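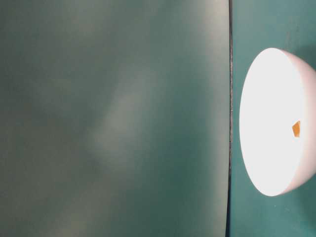
Nicanor Trujillo asked at the end of the last session why a recipe that works in one kitchen fails in another when both cooks use a cup of flour. The answer is bulk density, and it is the subject of this handout.

Unit 2. Measuring by volume and by weight

2.1 Terms

Mass is the amount of material. Volume is the space it takes up. Bulk density is the mass of a powder or grain divided by the volume it fills, counting the air between the particles. Water has almost no variation in density at kitchen temperatures. Flour, cocoa, powdered sugar and grated cheese vary a great deal, and the variation comes mostly from the air.

A spoon or cup measures volume. A scale measures weight, which in a kitchen we treat as mass.

2.2 Sources of error in volume measures

Packing. Flour scooped straight from the bag is pressed against the side of the cup. Flour spooned in and leveled holds more air. The same cup can give two quite different weights.

Leveling. A heaped spoon has no fixed volume. The height of the heap depends on particle shape and moisture.

Vessel tolerance. Household cups and spoons are often sold without a stated tolerance. The Cedmont set used in the lab and the Polat set in the prep room do not agree at the tablespoon size. Do not mix sets within one batch.
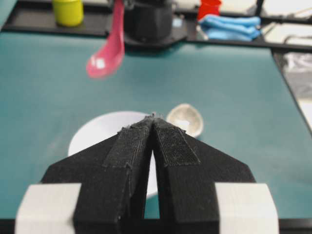 Residue is the fourth source and the one most often left out of lab reports. Honey, oil and nut butter cling to the measure. The amount poured is the amount filled minus the film left behind, and for a small measure that film is a large share of the total. Weigh the measure before filling and again after emptying. The difference between those two readings is the residue.

2.3 Working by weight

Set the empty container on the scale and press tare. Add the first ingredient, record the reading, tare again, add the next. Errors do not carry over as long as each reading is written down before taring.

Baker's percentage states every ingredient against the flour, which is fixed at 100. Salt at 2 percent means two grams of salt for each hundred grams of flour. To scale a batch, change the flour weight and recompute the rest.

Worked case: flour 245 g, salt 2 percent. Salt = 245 x 0.02 = 4.9 g. A scale that reads in whole grams will show 5 g. Record the scale's resolution next to the figure.
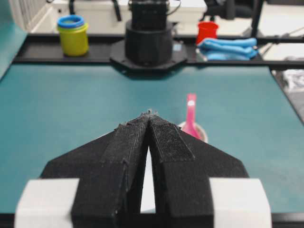

2.4 When volume is acceptable

Thin liquids in a marked jug, read at eye level. Small amounts of dried herbs, where the effect on the result is slight. Any amount below the resolution of the scale, where a leveled spoon may well be the better tool.

2.5 Lab note

Groups working from the Ercombe recipe sheets should convert all cup measures before the session. Use the conversion table in the Skilodano reader, and note which filling method it assumes.
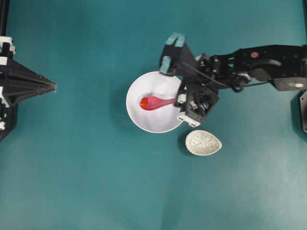 One comment on the February draft objected that home cooks manage well enough with spoons and that the weight method adds a step for little gain. For a single cook using a single set, the objection holds in part: a constant error is absorbed by habit. It fails once the recipe is passed to someone else or scaled up.

Reading for next session: Skilodano reader, section on moisture content. Bring the residue figures from 2.2.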